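About Plarkero

Plarkero supplies laundering, repair and inventory services for team and institutional clothing. Customers are school athletic departments, recreation leagues, summer camps and two hospital systems. The company operates one processing plant, in Nemedel, and one repair shop, in Todis. All work is done at these two sites. No garments are sent to outside contractors.

The company began as a dry cleaning counter. Team uniforms were added after a local league asked for a fixed price per season, and within a few years they made up most of the volume. The counter was closed and the plant moved to its present building, which has its own water treatment room and a covered loading dock on the north side.

How the service works

Each garment is issued a heat-sealed label on intake. The label carries a code for the customer, the garment type and the date of first entry. Labels are placed inside the waistband or at the back neck seam, away from printed numbers. Garments that arrive with an existing label from another service are relabeled, and the old code is kept in the record.

After intake, garments are sorted by fiber content, then by color depth. Polyester and polyester blends are washed separately from cotton. Wash temperature for synthetic athletic wear is held at or below the limit on the care tag, and tumble drying is done on a low-heat cycle with a cool-down period before unloading. Garments with heat-applied lettering are turned inside out and line dried.

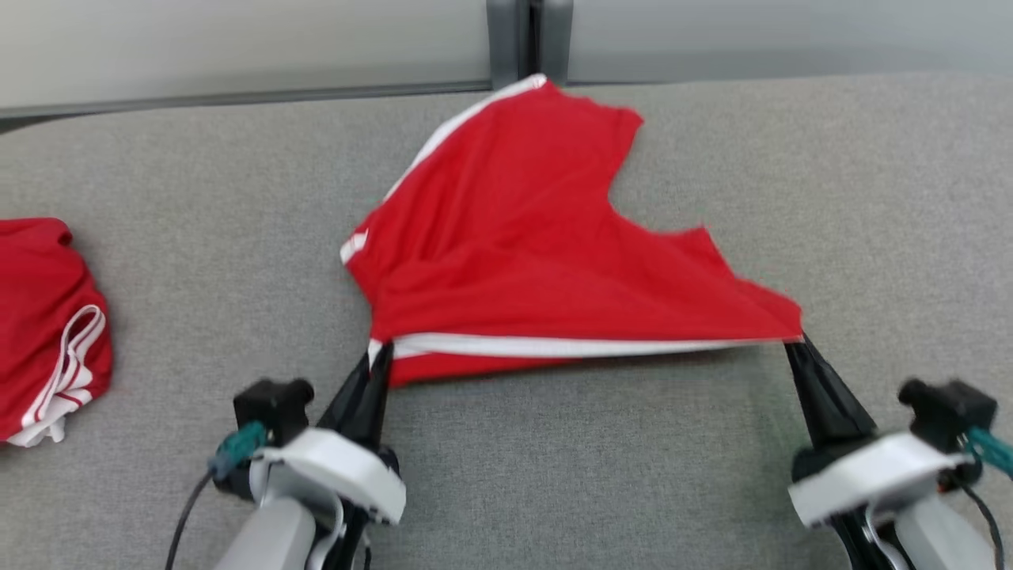

Red athletic garment with white trim.

Contrast trim is a common source of claims in this trade. Dark or saturated dye can migrate into white piping when a load sits damp, so the plant limits the time between the end of a wash cycle and the start of drying to 12 minutes. Loads that pass the limit are rinsed again. New uniforms in red, maroon and navy are washed alone for the first three cycles, and a test swatch of white polyester is included in each of those loads.

Repair

The Todis shop handles seam failure, elastic replacement, zipper replacement and number reattachment. It has 9 sewing stations, two of them set up for stretch fabrics with a coverstitch machine. Standard turnaround is four working days from receipt. Repairs that would cost more than half the replacement price are not started until the customer approves them in writing.

Garments that cannot be repaired are returned or, with permission, sent for fiber recycling. Hardware and drawcords are removed first.

Inventory records

Customers receive access to Pillai, the record system developed in house. It lists each labeled garment by size, wash count, repair history and current location. Reports can be exported as a spreadsheet. An average jersey in the system is retired after 22 months, and almost 19 percent of retired items are withdrawn for size changes or redesign, with no defect recorded. Athletic departments use the report mainly to plan January orders for spring sports.

Staff and training

New plant employees complete a paid training period covering chemical handling, machine lockout, sorting and label placement. Repair staff are tested on sample seams before they work on customer garments. Both sites operate on a single day shift, with a second shift at Nemedel in late summer when fall uniforms are issued.

Service area and inquiries

Pickup and delivery are available on fixed routes from the Nemedel plant. Customers outside the routes may ship garments in reusable bins supplied by the company. Pricing is set per garment or per season, depending on contract length. Requests for a quote should state the number of garments, the fabric types and the preferred pickup schedule.

Page last reviewed July 29, 2025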